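Report on the Visit to the Coltholm Eyewear Reuse Center

In March, members of the Sedano Public Health Association visited the Coltholm center, which receives used eyeglasses and prepares them for clinics serving adults without vision coverage. The visit was arranged by Aniela Makowska, the association's programs officer, and began at 9:30 a.m. with a short presentation in the training room.

The center opened with a grant from the Kanaujia Fund and now receives donations from 11 counties. Ha-neul Byun, the operations manager, reported that 718 pairs had been sent to partner clinics in the previous quarter. Reading glasses made up the largest share. Bifocals remain difficult to place, and the center asks that clinics accept them only on request.

Visitors were then shown the lens reading station. Each pair is washed, measured, and given a paper tag with the prescription for each eye. Frames with bent hinges are set aside for repair, and scratched lenses are removed for recycling. Training for this work takes roughly 5 hours, followed by a supervised shift.

Discussion turned to the Genato clinic, which reported last year that some glasses had arrived with loose screws. The center now checks every hinge before packing, and a second reader confirms the tag.

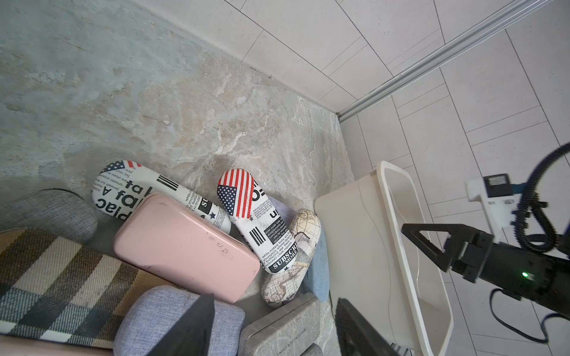
Storage and packing were the final subjects of the visit. Donors often include the case, and the center welcomes this, as a pair sent without one is easily scratched in transit. Cases like the nine piled together on the stone-look tile are matched to frames by size. Soft pouches are used where no suitable case can be found.

The association agreed to place 2 collection boxes at its main office. Inquiries about hosting a box may be sent to Ms. Makowska.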